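Início > Carreiras > Manutenção e Automação > Vagas abertas

Vagas Empresa Contactos Entrar

Técnico/a de manutenção de célula robótica de dois braços

Publicado em 13 de abril de 2020
Partilhas: 30 | Comentários: 3

A Pilaleck procura um/a técnico/a para a manutenção da célula de manipulação de dois braços instalada no laboratório de Dorkow. O posto depende do responsável de equipamento. Contrato a termo até novembro, renovável.

Funções

- Verificação diária dos dois braços antes do arranque: aperto dos parafusos nas articulações, folgas no cotovelo e no punho, estado dos cabos exteriores.
- Ajuste da abertura e do paralelismo dos dedos das garras. Substituição dos dedos a cada 400 horas de serviço.
- Reencaminhamento e fixação dos cabos. O cabo não pode ficar em tensão com o braço em extensão máxima nem prender-se na loiça pousada na mesa.
- Reposição da mesa de trabalho segundo a ficha de montagem (pratos, caneca, talheres, frasco) e controlo da altura do tampo.
- Calibração dos dois braços em relação à mesa, após cada desmontagem e sempre que a mesa seja deslocada.
- Registo das intervenções no sistema Huttunen, no próprio turno.

Requisitos

- Curso profissional de mecatrónica, eletrónica ou automação.
- 3 anos de experiência em manutenção de robôs ou de máquinas com servoacionamentos.
- Leitura de esquemas elétricos e uso de chave dinamométrica e multímetro.
- Inglês técnico escrito.

Valoriza-se experiência com garras de dois dedos e com controladores Pillard.

Condições

Horário diurno em dias úteis, com prevenção rotativa. Subsídio de prevenção de 470 euros por mês. Formação inicial de 30 dias junto da célula. Ferramenta e vestuário fornecidos.

Candidaturas

Enviar CV e certificados através do formulário desta página, com a referência 470-M. A seleção inclui uma prova prática de troca de garra e de passagem de cabo. 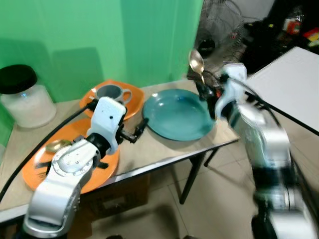
Mesa de trabalho da célula, com os dois braços e as respetivas garras.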